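Lid on plastic storage box won't stay latched
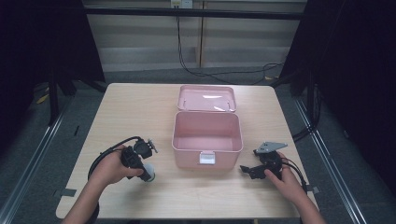 Asked by Pasau, 6th November

I bought two of these boxes in October to keep sewing things in. Pink plastic, hinged lid, one small white latch on the front. One of them is fine. The other closes, but the latch lets go as soon as I pick the box up, and it has done this since the second week. The lid looks straight to me when it is down. Nothing is sticking up inside, and it does the same thing with the box empty. I don't have the receipt and the store has stopped carrying them. Is there a way to fix the latch, or should I use it as an open bin and buy something else for the thread?

3 answers

Sternico

Check the hinge side first. If the lid sits a little too far forward or back, the latch only catches on its edge and pops off when the box flexes. Open the lid all the way, look along the hinge for a bit of leftover plastic from the mold, and trim it with a craft knife if you find any. Then close the lid and press down over the latch while you snap it.

If the hinge is clean, the latch itself may have spread. Take it off if yours comes off (some do, some don't) and hold it in hot tap water for 2 minutes. Squeeze it slightly tighter, then run it under cold water while you hold it. Don't use boiling water. Go easy, you only want a small change. I have done this on a lunch box and a tackle box. The lunch box has held for 7 months. The tackle box latch cracked, so have a backup plan.

Since you have a good one, swap the latches if they come off. If the problem moves to the other box, it's the latch. If it stays put, it's the lid or the rim.

Drurken

Big rubber band. Or one of those elastic straps for notebooks.

Šindelář

I agree with swapping the latches. Also, how are you carrying it? If you lift by the lid or the front edge, a single latch takes all the weight. Carry it from underneath with a hand on each side. Mine used to open on the stairs until I started doing that, and I keep buttons in it, so I was picking them up for days.

Pasau (comment)

Swapped them. The problem moved to the other box, so it is the latch. Will try the hot water this weekend.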